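Filed under: Home / Table Linens / Tested

Vomska Grid Tablecloth, White with Black Line: Long-Term Review

Reviewed by Fadime Yaman after five months as the everyday cover on a living room table used for parcels, gift packing and meals.
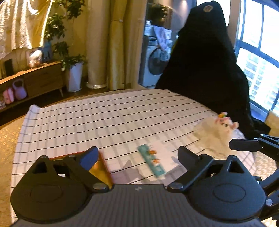 Product and intended use

The Vomska Grid is a white tablecloth printed with thin black lines that cross to form squares. It is sold as table linen. Vomska makes no claim that the grid is a measuring aid, and the packaging carries no scale. I mention this early, as a fair number of buyers seem to want it for laying out fabric, paper or small goods, and I bought it partly for that purpose myself.

It comes in two sizes. I have the smaller one. It was bought at retail in May from Pikness, which folds its linens flat and ships them in a plain sleeve. The fold lines were sharp on arrival and did not relax on their own. One pass with a warm iron on the reverse side removed all but the center crease, which took a second pass with a damp cloth in between.

Print

The lines are narrow and even in weight across most of the surface. On my sample they run parallel to the hem along the long sides. Along one short side the print drifts, so that the last row of squares is visibly narrower at one end than at the other. On a bare table you see it when you sit directly behind that edge. With plates or boxes on the cloth it disappears.

The black is dense and does not transfer. I left a damp white napkin under a stack of books overnight and found no mark on it. Dry rubbing with a fingertip and with the edge of a cardboard box also left nothing behind.

As a measuring surface, the grid is good enough for squaring up a sheet of paper or setting boxes in a row. It should not be used for cutting to size. Fabric moves under the hand, and the squares stretch slightly when the cloth is pulled toward one corner.

Behavior on the table

Flatness is the weak point. The corners lift. After unfolding, one corner of mine stood up from the table and needed weighting before it would settle, and after every storage period it returned to the same position. Ironing the corner alone helps for a day or so. Storing the cloth on a roll helps more. Tablecloth clips solve it completely but get in the way of a sitting person's forearms.

Slip is moderate. Light items such as soft toys and bagged goods stay where they are put. A boxed item pushed across the surface will carry the cloth along if there is nothing heavy at the far side. I tried a thin non-slip liner underneath, and the problem went away, although the corners then lifted more noticeably against the liner.

Contrast is the strong point. Against white, a colored package is easy to find, and the black lines give the eye a reference for whether things are straight. White items are harder. A sheet of white paper laid on the cloth is readable mainly because it interrupts the grid, and a white plush toy or a clear bag needs better light to stand out. Near a window in daytime there is no difficulty. In the evening, under a single ceiling lamp, I lost a strip of clear tape on it more than once.

Washing

The cloth has been through nine machine washes, cool, on the gentle program, with ordinary color detergent. It was line dried each time. Results:

Print: no fading that I can detect against the unused swatch sewn to the care label.
White areas: slightly less bright than the swatch, without yellowing.
Shrinkage: small, and confined to the lengthwise direction. The overhang is now a little shorter at both ends.
Hem: intact, with one loose thread at a corner, trimmed and not progressing.

Stains were tested as they occurred. Black tea came out in a normal wash. Turmeric did not, and left a faint spot after treatment. Ballpoint ink was reduced but remains legible if you know where to look, helped somewhat by sitting close to a printed line.

Compared with the Dağdelen Check

Lai-ching Leung lent me her Dağdelen Check, which has woven lines in place of printed ones. The Dağdelen is heavier, lies flatter from the first day and keeps its squares regular to the edge. It also creases more deeply, dries slowly, and its lines are thick enough to compete with whatever is placed on top. For meals I would take the Dağdelen. For sorting, wrapping and packing I prefer the Vomska, on account of the thinner line and the faster drying.

Faults found

Two, both already described: the print drift at one short side, and the persistent corner lift. I wrote to Vomska about the drift and received a reply from Dimas Sitompul in customer service, who said it was within their tolerance and offered an exchange. I kept the original. Buyers who need the pattern straight on every side should check it before the first wash, as exchanges are not accepted afterward.

Recommendation

Suitable for a work and dining table in mixed use, provided the owner is willing to iron it or weight the corners. Unsuitable as a cutting or measuring mat. Buy the larger size if the overhang matters, and allow for the lengthwise shrinkage.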